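Apr 1, 2019
Skostell cell, dish task, both arms. Planner branch: hervieu-occupancy

Picked up from Noémie Marty's note on the tray state. The planner keeps one flag for the tray, full or free, and sets it from the overview camera at the start of an episode. It never looks again until the arms are back at home. With dishes going in and out during one run the flag goes stale and the place step picks a spot that is already taken.

Replaced the flag with a coarse grid over the tray floor, filled from the overview mask and refreshed before every place call. Cell size is 24 mm. Tried smaller cells first but the mask edge along the tray wall jitters too much and cells near the rim flip on and off. The outermost ring of cells is now ignored for placing.

Replayed 13 old logs through the new code. 11 gave a sensible free cell at every place call. The other 2 failed earlier, in detection, so they say nothing about the grid.

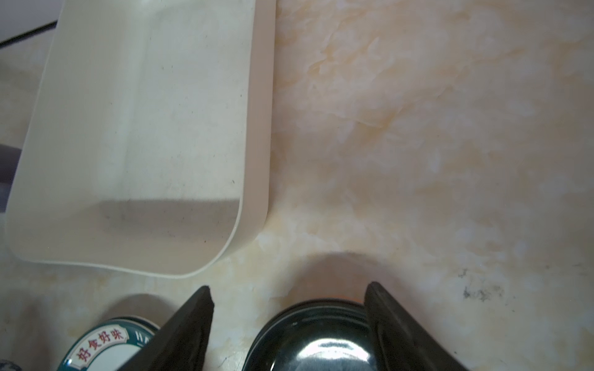
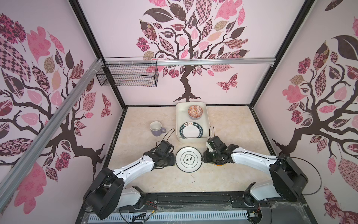
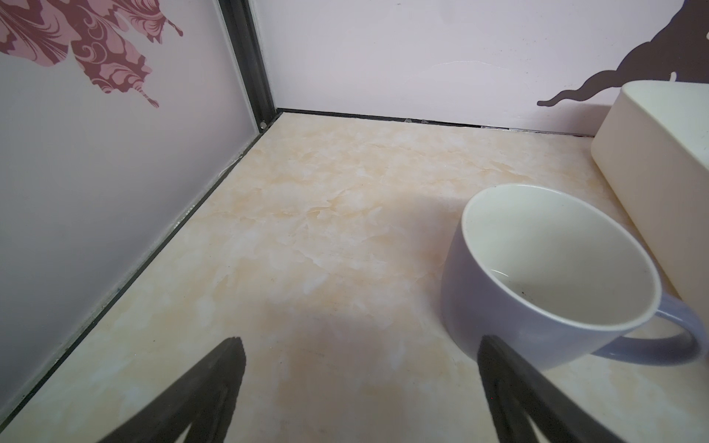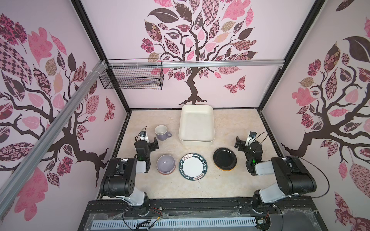 First and third, wrist cameras. Second and fourth, overview.

Detection failures, both on the glossy black dish. The segmenter splits it along the bright reflections and returns pieces, and the grasp sampler then takes the biggest piece and puts the fingers across the middle. Merging fragments that share a fitted circle fixes one of the logs. In the other the wrist view only has part of the rim, the fit runs off, and the merge swallows a bit of shadow on the countertop as well. Added a check that rejects any circle whose centre is outside the overview mask for the same object. Not run on the arm yet.

Mug: handle angle from the wrist view is good when the handle is in view. When it isn't, the estimate falls back to the overview, where the handle pointing at the tray gets merged with the tray wall if the mug is close to it. Left the fallback in but it now returns "unknown" instead of zero. Zero was being read as a real angle by the Satanau grasp node, which explains the odd approach in the older logs.

The lettering on the plate rim produces spurious edges in the ellipse fit. Blurring before the fit helps and costs very little time, so it stays on for all plates.

To do:
- circle check on the arm, slow speed, black dish only
- make the grasp node refuse "unknown" properly; at the moment it throws and the Jorkent supervisor restarts the whole stack
- write the grid to the log, I had to reconstruct it by hand for the replays
- ask Noémie whether stacked dishes should be one object or separate ones in the labels, the current set has both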